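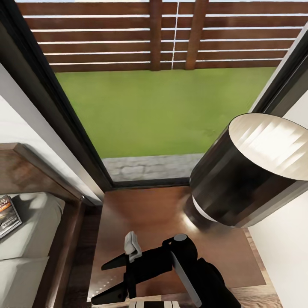 Raluca Lungu wrote:
I read the tithe passages differently. Malachi 3 is spoken to people under the law, with a temple and Levites to feed. Paul never gives a percentage. In 2 Corinthians 9 he says each one should give what he has decided in his heart.

mnguni414 wrote:
Abraham gave a tenth to Melchizedek long before the law, so you can't just file it under Moses.

Raluca Lungu wrote:
He gave a tenth of the spoils, once. Genesis 14 doesn't say he did it every year.

Zoltan_K wrote:
Jacob promises a tenth as well, Genesis 28. That makes two before Sinai. I wouldn't build a rule on it but it's there.

We give ten percent at our house, before tax, and have for years. I don't tell other people to do it.

peiyu_cai wrote:
Question from someone newer to this. If a person is in debt, do they pay the debt first or give first? My pastor says give first. My sister says that is giving away the bank's money.

mnguni414 wrote:
Give first. Proverbs 3:9, firstfruits. It doesn't say leftovers.

Miklós Csizmadia wrote:
Romans 13:8 says owe no one anything. I was a deacon for a while and saw families behind on rent still putting the full tenth in the plate. I think we did them wrong by taking it.

mnguni414 wrote:
The widow put in everything she had and Jesus didn't stop her.

Miklós Csizmadia wrote:
Read the verses right before it, Mark 12:40. He is talking about scribes who devour widows' houses. I'm not sure he was pleased with the arrangement.

Raluca Lungu wrote:
I hadn't put those two together. Going to read the whole chapter again tonight.

Judit Gál wrote:
Peiyu, talk to your pastor again and tell him the real numbers. I gave a small set amount while I paid off my car – less than a tenth – and went up after. These are the notes I kept from our study group, if they help.

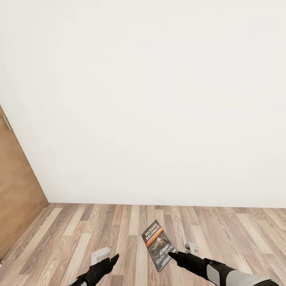

Notes on giving

1. Read 2 Corinthians 8 and 9 together, in one sitting.
2. Write down what you owe and to whom.
3. Pray about an amount before the service, not when the plate comes by.
4. Matthew 6:3. Keep it private.

peiyu_cai wrote:
Thank you Judit. Number 2 is the one I have been avoiding.

mnguni414 wrote:
Fine list but I still say firstfruits.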